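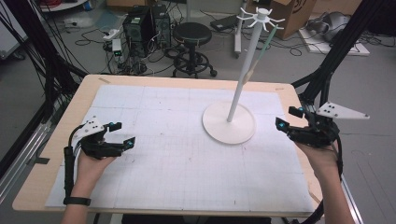
Attachment 1. Paper-covered table with white stand.

Fosano Facilities Service Desk
Subject: Room booking panel shows room as occupied after checkout
Opened: 01/11/2025
Requester: Jarmila Hubáček
Assigned to: Samer Hijazi
Priority: Normal

Reported issue
The booking panel outside the Rernetti Room continues to show "In Use" after the requester checks out. The next group is unable to check in at the door. Bookings made from a desktop computer are not affected.

Log entry 1, S. Hijazi
Panel restarted. Status cleared, then returned to "In Use" after 30 minutes. The calendar account was reviewed and a repeating booking was found under a closed department code.

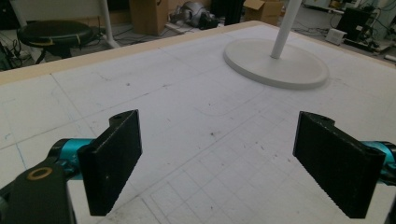

Attachment 2. White tabletop, with black gripper fingers.

Log entry 2, S. Hijazi
Repeating booking removed with the approval of Upendo Mrema, Space Planning. The panel was still holding the old entry. Sync interval changed from 30 minutes to 5. Please allow one full interval before reporting a status as incorrect.

Log entry 3, Đức Giáp
Checkout tested from the panel and from a desktop computer. Both cleared correctly. The Matoušek Room panel has the same closed department code on its calendar and will be handled under a separate ticket.

Status: Resolved, pending confirmation by requester. Tickets without a reply close automatically after 8 business days.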